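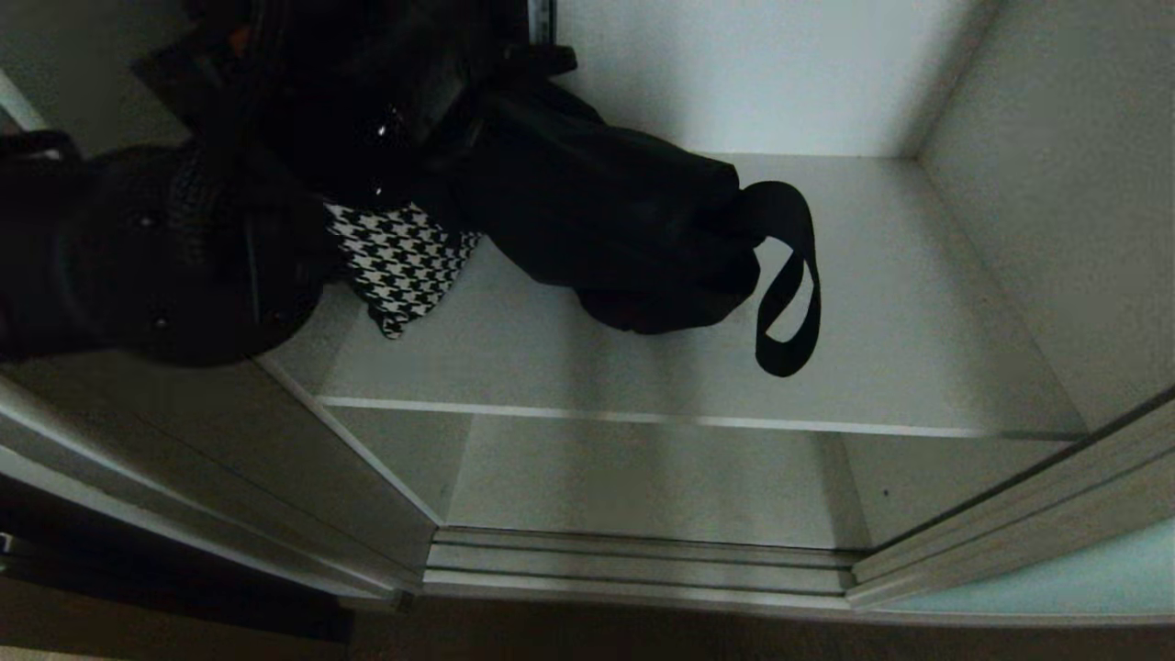

**Figure 2.** Black garment hanging above the upper shelf of a white built-in closet.

### 3.2 Relaxation measurements

Proton spin–lattice relaxation times were measured for both polymer series by inversion recovery, using 35 delay values per sample. The Tudimeo films were cut into strips, dried under vacuum and packed into rotors without further treatment. The Roltura films were too stiff to pack in this way and were ground under liquid nitrogen first. Grinding may introduce a small amorphous fraction at the particle surface, so one Tudimeo film was also ground as a control. Its relaxation curve matched that of the cut strips within the fitting error.

Recovery curves were fitted with a single exponential wherever the residuals showed no trend. Five of the 7 Tudimeo films met this condition. The remaining two, both with high plasticiser content, needed a second component, and we assign the faster one to plasticiser-rich regions. The assignment rests on its growth with loading and on the line narrowing seen in the same samples. It does not fix the size of those regions – spin diffusion would average out domains of a few nanometres.

Temperature was calibrated with lead nitrate before each run. The first Roltura series, recorded in February, was discarded after the calibration showed a drift of 2 K over the run, and all values given in Table 2 come from the repeat series. Samples were held at each set temperature until successive spectra overlapped.

The Kalogeropoulos film behaved differently. Its relaxation time passed through a shallow minimum on heating and did not return to the starting value on cooling. Loss of residual solvent would produce the same pattern, and the weight loss of the rotor contents after the run is consistent with this. We therefore leave this film out of the activation energy fits in Section 3.3.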